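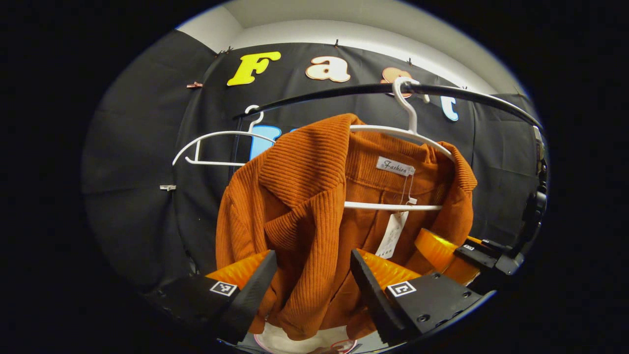 BULBY ALLOTMENT AND GARDENS ASSOCIATION

Minutes of the Ordinary Meeting held in July at Drakutura Hall, commencing at 7.15 pm

Present: the Chair, the Vice-Chair, the Secretary, the Finance Officer, the Site Steward (Upper Field), the Site Steward (Lower Field) and 20 members.

1. Apologies

Apologies were received from the Water Officer and from two members of the Lower Field. The Water Officer had supplied a written report, taken under item 5.

2. Minutes of the previous meeting

The minutes of the May meeting had been circulated. One correction was requested: at item 4, "Rizzi Lane gate" should read "Rizzi Lane footbridge". With that change the minutes were approved and signed by the Chair.

3. Matters arising

3.1 Footbridge. The Secretary reported that the parish had replied to the Association's letter and accepted responsibility for the handrail. No date for the repair had been given. The Secretary was asked to write again before the end of the month.

3.2 Bonfires. The Site Steward (Upper Field) reported two further complaints from residents of the adjoining houses. Members were reminded that fires are not permitted between April and September, whatever the hour. A notice is to be placed on both gates.

3.3 Key deposits. Six keys remained outstanding from tenancies that ended last autumn. The Finance Officer proposed that the deposits be treated as forfeited and the lock on the Upper Field gate changed at the end of the season. Agreed.

4. Finance

4.1 The Finance Officer presented the accounts to the end of June. The current account stood at £3,264 and the reserve account was unchanged. All rents had been received except for one half plot, whose tenant had asked for time to pay. It was agreed to allow this until the September meeting.

4.2 The insurance premium had risen on renewal. A member asked whether other quotations had been obtained. The Finance Officer replied that two had been sought and that both excluded the beehives. The renewal was noted.

4.3 The seed order discount scheme had closed for the year. Members who had not collected their shallots were asked to do so from the Lower Field store.

5. Water

5.1 The Water Officer's report was read by the Secretary. Use on the Lower Field had increased compared with the same period last year, and a leak was suspected between the second and third standpipes. A meter reading taken late in the evening and repeated early the next morning had shown a difference at a time when all taps were understood to be closed.

5.2 Grulora Groundworks had inspected the pipe and quoted £1,677 for the replacement of the length concerned, to include reinstatement of the path. The Chair invited comments. One member considered that the work should wait until winter, when the beds beside the path would be clear. Another pointed out that the Association would be paying for lost water in the meantime. The Site Steward (Lower Field) stated that three plots would be affected and that the tenants of two had no objection. The third tenant, who was present, asked that the raspberry canes be lifted by hand and not by the contractor. This was accepted.

5.3 It was proposed and seconded that the quotation be accepted, with payment on completion. Carried, with two members abstaining.

5.4 Hosepipes. The present rule, under which hoses may be used for filling butts only, was confirmed. Sprinklers found unattended will be turned off by the Stewards.

6. Plots and waiting list

6.1 Two plots on the Upper Field had been let since the last meeting. One remained vacant. It was heavily overgrown with couch grass and bramble, and had been declined by the first three applicants. After discussion it was agreed to divide it into two halves and to offer the first year of each at half rent.

6.2 Plot inspections had been carried out in June. Letters had been sent to four tenants, of whom three had since begun work. The fourth had not replied and a second letter would be issued under rule 11.

7. Annual Show

7.1 The show will be held in the last week of August in the main hall. The schedule was approved subject to the following: the class for runner beans to be increased to nine pods, the class for dahlias to be divided into large and small, and the marrow to be judged by weight alone.

7.2 Entries are to be staged between 8.00 am and 10.30 am. The hall will be closed to exhibitors during judging. A member asked that this be enforced more firmly than last year. The Chair undertook to see to it.

8. Any other business

8.1 A member asked whether the compost bay could be covered to discourage rats. Referred to the Stewards.

8.2 The loan of the Association's rotavator was discussed. Borrowers must sign the book and return the machine with a full tank.

9. Next meeting

September, at the same place, at 7.15 pm. Items for the agenda should reach the Secretary one week beforehand.

The meeting closed at 8.50 pm.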